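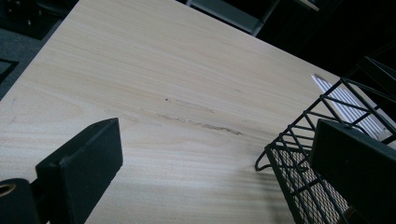
When I visited Kyu-ri Hong at Zadholm, she was busy with the fourth rewriting of her house rules. She is responsible for how people work when they record table tasks with hand-held grippers, and the first rules had 31 pages. The present ones have 2.

"Before, we wrote down everything that we were afraid of," she told me. "People signed it and then they did the work how they wanted. So I asked them which rules they can remember without paper. Those I kept, and I added the ones which I could not sleep without."

The first rule concerns the table. It should be looked at before every session, and any mark on the top is written in the log with its place. It is not necessary to clean it away. "A mark is allowed. A mark that comes in the middle of the day and is not in the log, this is a problem for the person who must use the data later."

The second rule is that both hands stay on the grippers until the task is finished. If an object falls, the recording is stopped and the attempt gets the label "failed". It is not deleted. 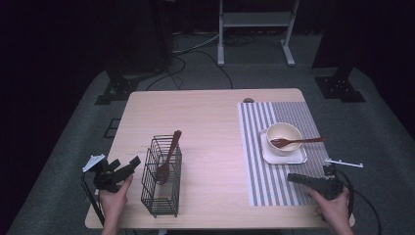 Kyu-ri Hong is also strict about cables. They must have enough slack for the whole reach of the arm, and the operator checks this standing in the working position, with both arms stretched out. "Many people check it when they are sitting. Then they stand up and everything is different."

Not everybody agrees with her. Leif Bakke, who did the same work at Kondano before he joined, would like to have fixed starting places for each object, marked on a drawing. She is against this. In her opinion the starting places should change a little each time, or the robot learns only one table.

"We have discussed it maybe 400 times," said Bakke. "She wrote my objection in the rules, as a note. I find this correct."

The next version is planned for November. She wants to add a part about rest breaks, but the length of the break is still open.

Contact | Copyright Zadholm | Back to top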